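The woman who runs the repair counter at Inby has been fixing other people's furniture for 18 years, and she would like you to stop putting hot mugs on it.

"I say it to everyone," she says. "They nod, and then I see the same table again in July with a new ring on it."

Inby is a small shop on the main street of Kendalach, between the chemist and a place that used to sell carpet. It opens at eight and closes when the work is done. She asked that her name be left out of this article, on the grounds that everyone in town knows it already and nobody outside town needs it.

She didn't train as a cabinetmaker. Her first job was in the office at Janevski, the old joinery on the river road, where she typed invoices and answered the phone. The workshop was on the other side of a thin wall. After a while she started spending her lunch hours in there, and the foreman gave her drawers to sand.

"He didn't teach me, exactly. He let me stand there. If I did something wrong he'd take the block out of my hand and do it properly, and give it back."

Janevski closed its retail side and let most of the staff go. She bought two benches, a set of clamps and a bandsaw from the clearance sale and paid $600 for the lot. The bandsaw still works. One of the benches was stored outside under a tarp for a winter and never recovered.

Most of her work is tables and chairs. Chairs come in because a joint has let go, and tables come in because of what has been put on them. She charges $176 to strip and refinish a small side table, and she says people are often surprised by the price until they see how long it takes.

"The stripping is quick. It's the waiting. You put a coat on, you wait. You rub it back, you put another one on, you wait again. I can't charge for waiting, but I still have to have the table in here taking up room."

She would prefer customers brought things in sooner. A loose chair can be glued in an afternoon if nobody has tried to fix it first. If somebody has filled the joint with the wrong glue, or put a screw through it, the old repair has to come out before she can start.

"Screws are the worst. People think a screw is stronger. It splits the rail and then I'm making a new rail."

Doors are a smaller part of the business, but they have been growing. Older houses in Kendalach have solid timber doors that swell in the humid months, and people plane the edge down in summer and then wonder about the gap in winter. Her advice is to leave it alone for a full year before cutting anything off.
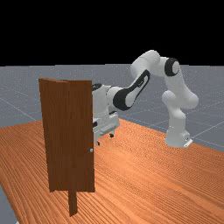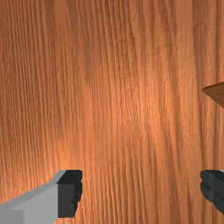
Wood grain on a tabletop

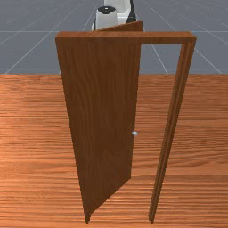
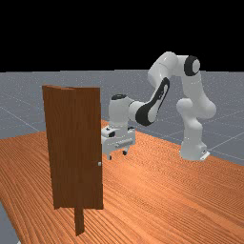
"Check the hinges first," she says. "Nine times out of ten the door hasn't grown at all, it's dropped. The top hinge is loose. You tighten it, or you plug the holes and put the screws back in, and it closes."

She does this job in people's homes, on Thursdays, and won't book more than four in a day. The rest of the week she is at the counter or out the back. There is one other employee, a part-timer who does the upholstery and doesn't like the phone.

On the question of oil or varnish she has no strong view, which seems to disappoint people. Oil is easier to patch. Varnish stands up better to children. She uses oil on her own kitchen table and wipes it over twice a year, or once if she forgets.

She has stronger feelings about colour. Customers often ask her to make pine look like something darker, and she will do it, but she asks them to take a test piece home first and look at it in their own light.

"Under my lights it's one colour. In your dining room it's another. I've had 14 of those test pieces go out this year and I've had three come back. I'd like the rest back, if anyone's reading."

The lunch place across the road, Tastbridge, has a set of her chairs. She rebuilt them when the owners took over, and she eats there most days, partly to keep an eye on them. One has started to creak. She has mentioned it to the staff, who told her it was fine.

"It's not fine, it's the back left leg. I'll go and get it one evening."

Asked whether she plans to retire, she said she hadn't thought about it, and then that she had a dresser due out on Monday and still had to find the right handles.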